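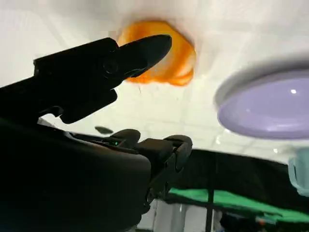
Wednesday, up at five. Frost on the truck again. The manure hauler was supposed to be here at seven and called at half past six to say his second tanker had a bad bearing, so we started with one. That meant a slower day than I had planned, and I had only planned on a slow one.

Got the agitator going in the big pit before he arrived. I stayed upwind and kept the barn fans on high the whole time. The meter I clip to my coat went off once, by the north pump-out, and I walked back to the house and waited until it settled. Had my second coffee standing up.

The letter from the county about the new spreading setbacks was still on the counter. I have read it three times now. As I understand it, the distance from an open ditch goes from what we have always done to 70 feet, and from a neighbor's well it is a good deal more. On the Harju quarter that takes out a strip along the whole east side. I paced it off last week and it came to more than I liked. The letter says we can get part of it back if we inject instead of spreading on top, but the hauler's injection bar is booked until May, and by then I want corn in.

I am not against the rule. The ditch on that side runs to the creek and I have seen what it looks like after a hard rain. I would have liked to hear about it in the fall, before I signed up for the custom work.

We pulled 468 loads out of that pit last year, counting spring and fall. I looked it up in the green book because the form wants it. The form also wants the number of head on the place, broken down by weight, and on that I had to go barn by barn. Finishing barn, 786 this morning after the two I pulled to the sick pen. The permit line is at 1,000, so we are under it, but the form makes you fill out every page anyway.

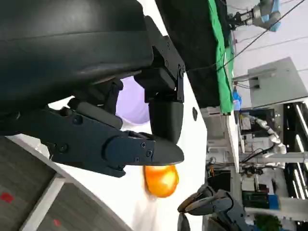
Lunch was late. Cold ham and the last of the beans.

In the afternoon I drove over to Dindholm to drop off the soil samples. The elevator lot was full and people were talking about the same letter. One man with ground on the Gundham road says he will lose 12 acres of spreading and is going to the hearing to say so. Another had already hired somebody to write his plan for him. I asked what it cost and decided to keep doing my own.

Stopped at the parts counter for a hose gasket and two clamps. They had the clamps. The gasket has to come from the warehouse.

Back home by three. The hauler had finished the west field and was rinsing out. He says the ground was carrying him fine except for the low corner, where he quit early and was right to. I gave him the map with the new strip marked in red pencil and asked him to stay off it tomorrow. He said he has a stack of those maps in his cab now.

Hotness got out of the sow pen again at chore time. She lifts the gate off the lower pin with her nose. I wired it shut and will weld a stop on it when I get the chance. She is due in nine days and ought to be in the farrowing room by the weekend anyway.

Water meter in the nursery is reading high. Either they are drinking more or a nipple is stuck open. Check in the morning with the lights off and listen for it.

Filled in pages one through six after supper. Page seven wants a drawing of the site with the wells on it. Left that for tomorrow night. Wind is supposed to turn south, so no spreading on the side toward the church until it goes back.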